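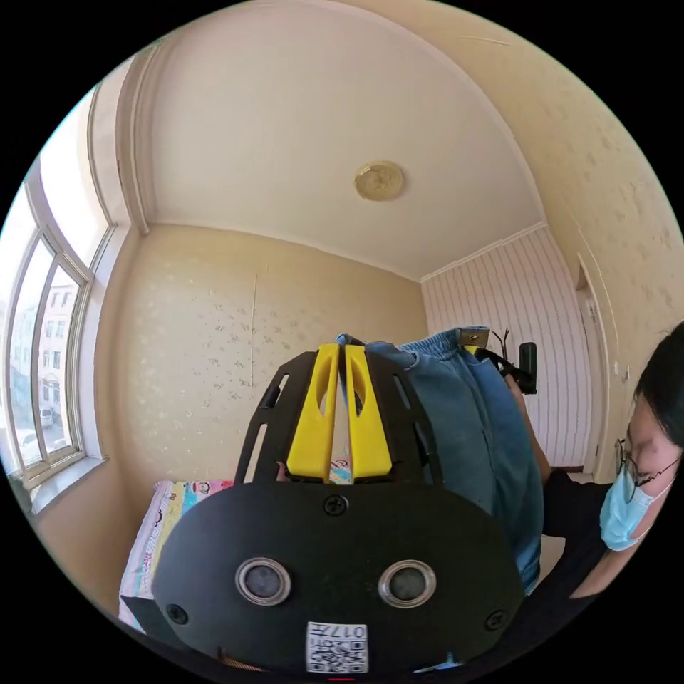 # Lining a wool skirt - do I really have to?

**tania_g_sews**

Hi everyone! I have been reading this board since January and finally have something to ask. I'm making the Carrilho skirt (the six-panel one with the hip yoke and the side zip) in a dark green wool blend, and the pattern calls for a full lining. I have never lined anything in my life. The fabric isn't terribly scratchy, but it does grab at my tights when I hold it up against me and walk around the house like a fool.

Could I just wear a slip with it? Or finish the seams nicely and call it done? I'd love to wear it for my niece's graduation, and I'm a slow sewer, so every step I can skip is a little gift. Thank you in advance, you all seem so kind in here.

- Tania

---

**fahad.m**

Welcome Tania! Line it, line it, line it. I know that isn't what you were hoping to hear, but a wool skirt with no lining bags out in the seat after a few long sits, and then you're forever steaming it back into shape. I made my wife a Carrilho two winters ago and used a plain acetate lining from Grallau, and she still reaches for it more than anything else I've sewn her (including the coat, which took me months, but I'm not bitter).

It's easier than the instructions make it sound. Cut the lining from the same panels, leave off the yoke, and take 1 inch off the hem. Sew it up, drop it in wrong sides together, baste at the yoke seam and carry on as if it were one layer.

---

**beatriz_r**

I'm going to disagree with Fahad, and he knows I do it with affection! I think a good slip is perfectly fine for a skirt that will be worn a few times a year. My grandmother wore slips under everything and her wool skirts outlived her. And if the slip gets sweaty at an outdoor graduation you can toss it in the wash, which you can't do with the skirt.

The one thing I would say is to bind your seams if you skip the lining. That blend is going to fray on you. Hong Kong finish if you have the patience, and if you don't, a zigzag and a good press.

---

**fahad.m**

Beatriz, a slip rides up! Every time! My wife spent an entire wedding tugging at hers behind a potted plant. And by the time you've bound every seam on six panels you could have lined that skirt twice.

---

**beatriz_r**

Then the slip was the wrong size, my friend. Measure at the hip and go by that.

---

**martim_t**

Can I offer something in the middle? Half lining. Run it from the yoke to just above the knee, back panels only if you like. It takes care of the seat bagging and most of the clinging, and you don't have to fuss with getting two hems to hang nicely together. I've done it on two Nomotness skirts and the pencil one from Terkorness, and they've all kept their shape.

You do need to finish the bottom edge of the lining so it doesn't show through as a ridge. I pink mine and leave it alone. Don't turn it up and press it, you'll see the line across the back of your legs.

Also, Tania, did you prewash the wool? Or at least steam it? Please say yes.

---

**tania_g_sews**

Oh my goodness, thank you all! I did steam it, Martim, on the ironing board with a damp towel, and it took me a whole evening and two podcasts. I lost a little off the length, but I'm short so that's all right.

I like the sound of the half lining. Is acetate slippery to cut? I have a rotary cutter, but my mat is small.

---

**natalia_pinheiro**

Very slippery, yes. Lay tissue paper underneath and cut through both, and use more weights than you think you need. Soup cans are fine. Or spend a bit more and get Bemberg, which breathes so much better in warm weather. I'm with Fahad on a full lining in general, but for a first try Martim's way is sensible and you can always add the rest next winter.

Use a size 60 or 70 needle, too. A bigger one will leave little pulls all down your seams and you'll be heartbroken.

---

**fahad.m**

I will accept a half lining. Grudgingly. Please post it when it's hemmed, Tania, and let it hang for a day on the hanger before you mark that hem!

---

**tania_g_sews**

I will! Bemberg is ordered, in a sort of plum color, and I've got 14 days until the graduation. Off to find my soup cans.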